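Clurden changes its office bins, and the blue bags come to every floor

Ostudov, 24 January 2018

The Clurden office building in Ostudov has started to use a new system for its trash. The small baskets under the desks are taken away, and the tenants now bring their waste to shared bins with a yellow lid. Every shared bin has a blue plastic bag inside. The change was announced to the tenants before the holidays, and it is now in use on all 7 floors of the building.

According to the building management, the old system had become too expensive and also too slow. In the last year the cleaning staff emptied the desk baskets every evening, and in many of them there was only an apple core or one paper cup. The bag was changed anyway. In one year the building used 3,574 rolls of small white bags, and the management says that a large part of these bags went away nearly empty.

"It was not a nice number to read in the report," says Kaisu Manninen from the management office. "We buy a bag, we put it in, we take it out the same day and it weighs nothing. We had to do it in a different way."

The new bins stand in the corridors, beside the kitchens and in the larger meeting rooms. They were delivered by Tomoana, and the same company also brings the bags. The lid can be lifted fully up, so that a person can put in a bigger thing, for example a pizza box that is folded once. The bag is bigger than the opening of the bin, and its edge should be turned over the rim before the lid is closed.

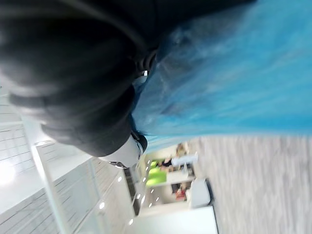
The bags have caused most of the questions in the first weeks. They are thin, and when they come from the roll the two sides stick together. Several tenants have told the reception that they stood for some minutes with a bag in the hands and could not find the open end. The management has now put a short instruction on the inside of the cupboard door in each kitchen. It says that the bag should be shaken once in the air, away from the face, and then pushed down with the fist until it touches the bottom. The air under the bag must have time to come out. If this is not done, the bag stands up like a pillow and the first banana peel stays on the top.

The evening cleaners change the bags as before. But the management asks that the tenants also learn to do it, as a bin in a kitchen can be full already after lunch. A spare roll is kept at the bottom of each bin, under the bag in use. This was a wish from the cleaners, who did not want to carry the rolls from floor to floor.

Venla Mäkelä from the cleaning team is mostly satisfied. She says that the work in the evening is now calmer, and that her back has noticed the difference.

"Before, I went under each desk," she says. "There are cables, there are shoes, there is somebody's gym bag. Now I go along the corridor and I lift the bag up. A full bag is of course heavier than a small one. We agreed that nobody lifts it alone if it has liquid in it."

Liquid is the other matter. Coffee should be poured in the sink, and a milk carton should be rinsed. In the second week one bag leaked on the carpet on the fourth floor, and the stain had to be washed two times. The carpets in Clurden are gray and they hide a lot, but milk has a smell that the color does not help with. The management has ordered flat trays to be placed under the bins near the kitchens. They should arrive at the beginning of next month.

The place of the bins has also been discussed. At first some of them were put directly against the glass walls of the meeting rooms, where they were easy to find. Two tenants on the third floor did not like this, and they asked if their customers must look at garbage during the whole meeting. Those bins were moved to the corners. In the corner the lid can touch the wall when it is opened, and it is good to pull the bin a little out first. The management asks that the bin is then pushed back, so that the corridor stays free for the cleaning carts and for a wheelchair.

For tenants with their own rooms, the change is bigger. The software company Tester rents the whole fifth floor, and its people were used to having a basket at each desk. The company got 11 of the new bins. Siiri Hirvonen from Tester's office says that the first days were full of complaints, and that a small mountain of tissues and tea bags grew on some desks.

"I think people were a bit offended," she says. "They asked me if they must now ask for permission to throw away a tissue. After one week it was quiet. I see that people stand up more often and they talk at the bin. One person still has a shoe box under the table, and I have decided that I have not seen it."

Tester has also made its own small rule. The person who puts in the last thing before the lid does not close anymore is also the person who ties the bag. The rule is not popular, and Hirvonen says that there are people who are very skilled in making a bag look not full.

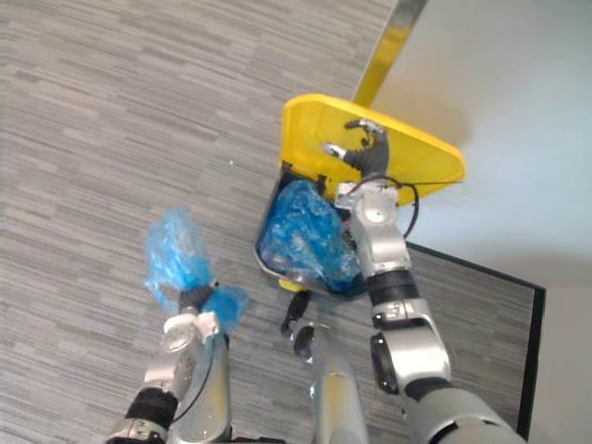
Vilho Toivonen finds that the lid is the weak point of the whole idea. He would have preferred a bin that is always open, he told the tenants' meeting, and he reminded the others that a person in an office very often has one hand taken by a cup or a phone. In his opinion a lid that must be lifted by hand is a lid that people will leave up, and then the smell of the lunch fish is in the corridor for the whole afternoon. He asked the management to test at least one bin with a pedal.

The management answered that the pedal model was considered in the fall. It costs almost double, and the pedal needs service. But the wish has been written down, and one pedal bin will be tried on the ground floor, near the mail boxes. If the result is good, the question will be taken up again in May, when the contract with Tomoana is looked at the first time.

There was also a discussion in the same meeting about the color. In some other buildings in Ostudov a yellow lid means only packaging, and some visitors to Clurden seem to think so also here. They take the lid up, they see mixed trash and they put it down again. Elli Vuorinen proposed that the word TRASH should be put on the lids in large letters, in two languages. The proposal was accepted without a vote. The stickers will be printed in the copy room of the building and put on by the reception staff.

Paper and cardboard are not part of the change. They are still collected in the room beside the freight elevator, where the cardboard must be made flat. Glass and metal go to the yard as before. Batteries can be left at the reception. The management repeats that broken glass must never be put in a blue bag, also not if it is wrapped in paper. The bag tears easily at the side, and the cleaners carry it close to their legs.

The desk baskets which were taken away are stored in the basement. There are more than 900 of them. A part will be given to a school in the town, and tenants can also take some home for free, if they come to the basement before the end of this month. The baskets are washed, but some of them have old stickers and chewing gum at the bottom, and Manninen says that one should look at the basket before one chooses it.

The costs of the new bins are divided between the tenants by the size of their rooms. The management expects that the saving in bags and in working hours will pay the bins back in two years. The hours of the cleaning team will not be cut. The time that is left over will be used for the windows of the stairway, and for the kitchen refrigerators, which until now were cleaned only when somebody complained.

Questions about the bins can be given to the reception. A missing roll of bags or a broken lid should be reported in the blue notebook that lies on the reception desk, with the floor and the nearest door number written down.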